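FOR IMMEDIATE RELEASE
October 23, 2018

Bultevora opens its leather repair counter in Rudd, and yes, we fix wallets

I run Bultevora, the little leather shop on the main street in Rudd, and I've been itching to put this announcement out for months. We're opening a repair counter! Starting in December you can walk in with a split seam, a tired strap or a snap that won't snap anymore, and we'll take it from there.

For years we only sold new things. Then people kept coming in with old things (a belt from a grandfather, a checkbook cover held shut with a rubber band) and asking if we could do anything with them. I'd say sorry and feel bad about it all afternoon. Last winter I started keeping a list by the register, and when it got to 355 requests I figured that was a pretty loud hint.

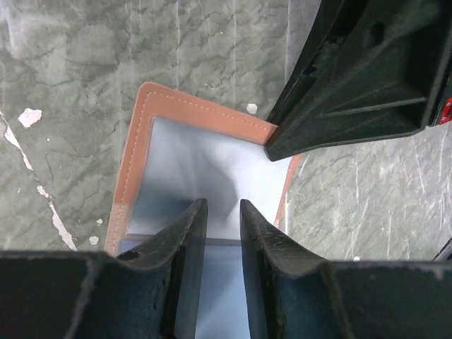 Do I need to have bought my item from you?
Bring in anything made of leather, from any shop, any age. We'll tell you at the counter if it's worth fixing before you spend a dime.

Small jobs are going to be our bread and butter. I'm talking restitching, edge work, new snaps, cleaning and conditioning. Most of those will be ready in three days, and the ones that need a part ordered will take eight. Bags and jackets are a longer conversation, so please call first, especially if there's a zipper involved. Zippers and I have a history.

Thread and hardware come from Brostitero, the same supplier we've used for our own line since we opened, and I'm stubborn about that. I've tried cheaper snaps. They looked great for a month and then I had to redo every one of them on my own dime, which was a very educational spring.
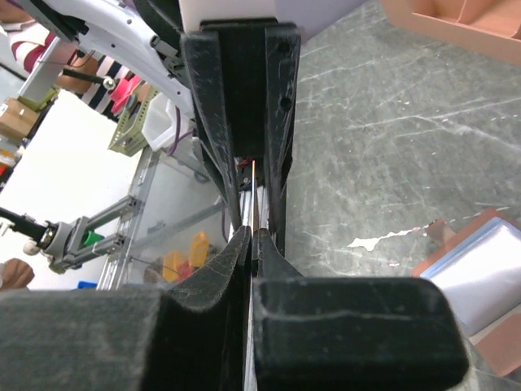
The counter itself is going in along the back wall where the luggage used to be, and the luggage is moving up front by the window. If you've been eyeing one of the big duffels, come by before the move, because I'd much rather sell it than carry it! Everything left on that wall is marked down until we open.

We're also teaming up with Bundetti, the shoe repair place across the street. They'll handle soles and heels, we'll handle everything that goes in a pocket or over a shoulder, and you can drop off at either door. Same ticket, same price. We've been sending each other customers forever anyway, so it felt silly not to make it official.

Minor repairs start at $5, and that includes a wipe-down and a coat of conditioner. Card holders and wallets need to come in empty, please. I have mailed back enough gym memberships for one lifetime.

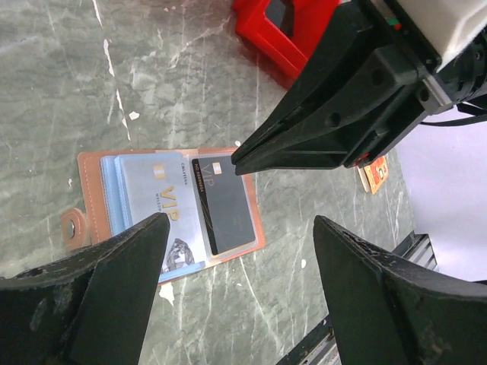 Brown leather card holder with stitched border and snap tab.

Repair hours will match our regular store hours. Writers and local news folks are welcome to stop in any time before opening for a look at the bench, and I'm happy to talk your ear off about thread.

Media contact: Bultevora, Rudd. Ask for the owner at the front register.

###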